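Endum Household Help > Laundry and Linens

Folding jeans for a shared dresser drawer

Posted by Tomás Cronin

I would be grateful for guidance on folding adult denim jeans to a consistent size. My household has recently acquired a Trurkirer dresser, and the drawers are shallower than those of the previous one. Jeans folded in the customary way, in half and then in half again, prevent the drawer from closing. I have no folding table and must work on the bed. 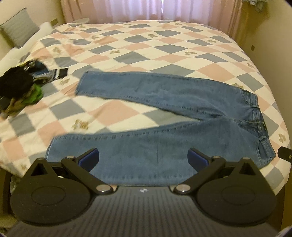 Jeans laid flat on the bed, legs apart.

Please advise whether the legs should be brought together before or after the garment is smoothed, and whether rolling is preferable.

2 replies

Abena Appiah
Member, 1,074 posts

Smooth first. The following procedure is suitable for most adult sizes.

Lay the jeans flat and press out the creases at the knee and hip with the palm of the hand. Bring one leg over the other so that the hems and the side seams meet. The seat will then project in a small point, which should be tucked inward to leave a straight edge. Fold the hems up to a little below the waistband, and fold the remaining length in thirds. The finished piece may be stored upright, with the fold facing up.

A bed is an acceptable surface if the cover is pulled tight beforehand. A soft mattress gives under the hand, and a large tray placed beneath the garment will help with the final folds. Rolling is satisfactory for travel, but rolled denim tends to be too thick for a shallow drawer.

Hennessy
Member, 8 posts

I hang mine. Brerker sells clip hangers. No folding required.

Page viewed 1,980 times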